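Dralten Workshop - Equipment Notebook
Dec 1, 2018
Subject: small arms, requirements for the February purchase request

The present request covers replacement fingers, spare servos and a second arm for the bench. Quotations have been received from Restrepo and from Skadmont. The ceiling for the whole request remains $400, shipping included. Trial work for the estimate uses ordinary items and the black divided tray, with the tape roll assigned to the small upper pocket and the snack bar to the long one.
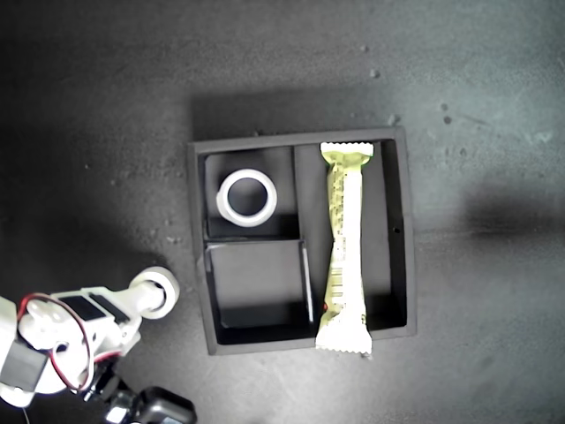 Restrepo quotes 19 days for delivery and Skadmont quotes 30. Neither firm includes cables in the price of the arm, and these should be entered on a separate line. Servos are to be ordered in the same type as those now fitted - mixed stock caused difficulty in the last budget year.

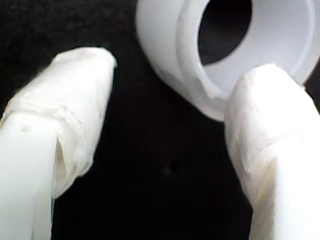

Finger coverings have so far been charged to general supplies. It is proposed that they be moved to the equipment line, where their cost can be followed. The wrapping on both fingertips is creased, and one has a loose flap, and a molded cover should be priced against continued wrapping by hand. 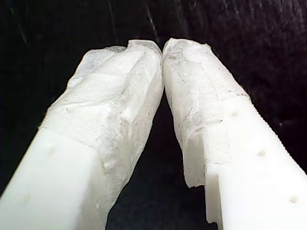 Skadmont offers a fitted cover at $60 per pair. The Drondilia group has been asked whether it would share a larger order. Pending a reply, one pair is entered in the estimate. The bare plastic fingers are satisfactory in shape, and no redesign is requested. 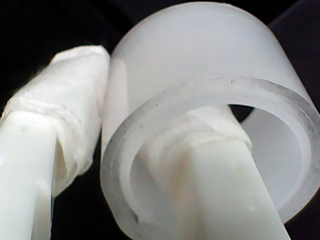
Page 19

Thick-walled tube is to be kept on the list of test pieces, with one finger inside the bore and the other outside the wall. Any cover purchased must be thin enough for this grip.

Open items: cable price, written terms from Restrepo, reply from Drondilia.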